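Fixing Trilura Gypsum Board to Steel Studs
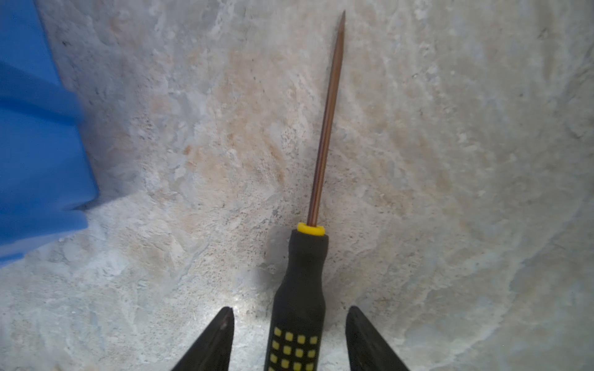 Set the studs at 24 inches on center and check each one for plumb before any board goes up. Cut the board 1/4 inch short of the ceiling height. Drive the screws 12 inches apart with a drywall gun, stopping when the head dimples the paper. Reset proud heads by hand. A long, thin screwdriver with a fine tapered tip also works for marking screw positions through the paper. Stagger the end joints on the second layer.

Tape with Cabral compound. One 500-foot roll covers a typical floor. Leave overnight, then sand.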